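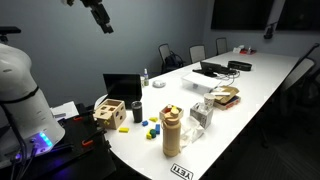

*Fig. 4 – Poste de tri sur table, bras bridé en bout de plateau, cubes et boîte à formes côté pince.*

## 4. Mise en place du poste « rangement de table »

Version du 2019-06-07, remplace la feuille d'avril. Relu par Szabolcs Bognár, sauf 4.4 (pas eu le temps).

À lire avant : le programme Clemine ne « range » pas une table. Il prend un objet connu, le pose à un endroit connu. Le reste, c'est vous. Si quelqu'un vous a promis un robot qui débarrasse la salle après la réunion, voir 4.5.

### 4.1 Fixation

1. Poser la platine en bout de table. Plateau propre, pas de nappe, pas de papier coincé dessous.
2. Serrer les deux brides orange, celle de devant d'abord. À la main, puis un quart de tour.
3. Pousser sur la base. Si ça bouge, on desserre tout et on recommence.
4. Câbles vers l'extérieur, jamais côté pièces.
5. Allumer. Attendre que le bras ait fini sa mise à zéro avant d'approcher les mains.

**ATTENTION** – Tables à bord arrondi : la bride peut glisser. Revérifier le serrage après les 100 premiers cycles, puis à chaque début de séance.

### 4.2 Préparation des objets

1. Boîte à formes devant la base, ouvertures dégagées.
2. Cubes étalés, pas empilés. Deux cubes qui se touchent = un seul objet pour le logiciel, une fois sur deux.
3. Écarter gourdes et gobelets de la trajectoire. La pince passe au-dessus mais le coude pas toujours.
4. Tissus et chiffons : les laisser si vous voulez, ils seront ignorés. Clemine ne sait pas plier ni ramasser du mou.
5. Lancer `Inventaire`. Comparer la liste à l'écran avec ce qu'il y a sur la table. Corriger à la main.

*Note* – Les cylindres sont vus comme des cubes quand ils sont couchés. Tourner l'objet ou le déclarer dans `Formes > Ajout`.

### 4.3 Premier cycle

1. Vitesse à 20 % – non, laisser le réglage « Lent », le pourcentage n'est plus affiché depuis la dernière mise à jour.
2. Choisir un seul cube. `Prendre`, puis `Poser`.
3. Main sur l'arrêt d'urgence pendant tout le premier cycle. Toujours.
4. Si la pince se ferme à vide : refaire l'étalonage (4.4).
5. Passer à la boîte à formes seulement quand la pose simple est régulière.

### 4.4 Étalonnage de la pince

- Dégager la zone, rien sous les doigts.
- Menu `Pince > Zéro`. Ne pas toucher la table pendant l'opération.
- Code 119 : câble mal enfiché. Éteindre, rebrancher, relancer.
- Code 159 : force dépassée. Chercher ce qui bloque avant d'acquitter, pas après.

### 4.5 Ce que le poste fait, ce qu'il ne fait pas

| Tâche | État |
|---|---|
| Cube dur, isolé | OK |
| Cube dans la bonne ouverture | OK en lent, à surveiller |
| Gobelet avec couvercle | Déplacer seulement, s'il est vide |
| Chiffon, mouchoirs | Non |
| Carton à rabats | Non, les rabats bougent |
| Câbles | Non, et ne pas essayer |

Chez Flelow on a fait 400 cycles cubes sur la série d'essais. Bilan de Heather Galbraith : utile pour du tri répétitif, trop lent pour du ménage. Une personne finit la table pendant que le bras cherche encore son deuxième cube. Pour l'atelier, à la rigueur, si les pièces arrivent toujours pareil. Pour la maison, pas encore.

**PRUDENCE** – Ne pas laisser le poste tourner seul, même en lent, même « juste cinq minutes ».

### 4.6 Fin de séance

1. `Parking`, attendre l'arrêt complet.
2. Couper l'alimentation, puis seulement desserer les brides.
3. Ranger les cubes. À la main, oui.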